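The Return of the Handwritten Letter

In Kinport, the last mail collection of the day leaves at 5:15 in the afternoon. Until two years ago the box outside the library was seldom more than a quarter full at that hour. The postal counter now empties it twice daily, and much of what it holds is personal correspondence addressed by hand.

The change is linked to the Kinport Letter Exchange, a program operated by the public library together with its counterpart in Plorkville, 90 miles to the north. Residents of each town are matched with a correspondent in the other and asked to write at least once a month. The program opened in February with 122 participants. Enrollment has since passed 1000, and the two libraries have extended the period for which matches are guaranteed from six months to a full year.

Membership is free. Stationery and stamps are supplied at the front desk to anyone who requests them, and a writing room on the second floor remains open until 8 p.m.

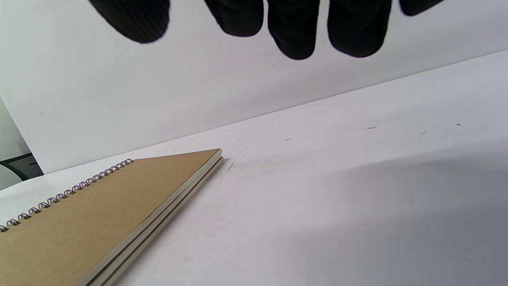

Paper, Ink and Patience

Much of the paper used in the exchange comes from Dalsgaard, a small mill that had considered closing its stationery line. The mill produces a smooth, heavy sheet suited to fountain pens, and the libraries purchase it in bulk at a reduced rate. Envelopes are cut and gummed by Burneo, a printing firm in Plorkville with 17 employees.

New members often report difficulty with the first letter. Many have not written more than a shopping list by hand in years, and some find that their wrists tire after half a page. Library staff advise them to begin with a short note and to leave mistakes standing. 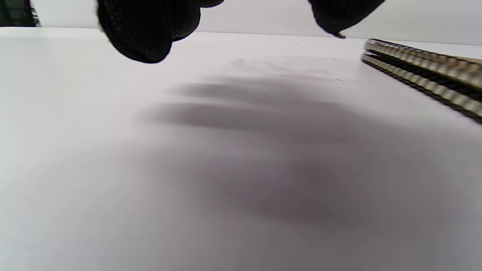 The libraries have also issued a brief guide to the customs of correspondence. It covers the placement of the date, the choice of greeting and the courtesy of answering questions before asking new ones. It recommends that members keep letters flat and away from direct sunlight, as some inks fade within a few years.

Schools in both towns have asked to join. A trial for students in the upper grades will begin once additional matching staff have been appointed. Applications from adult residents are accepted throughout the year at either library, and first letters are normally forwarded within two weeks of registration.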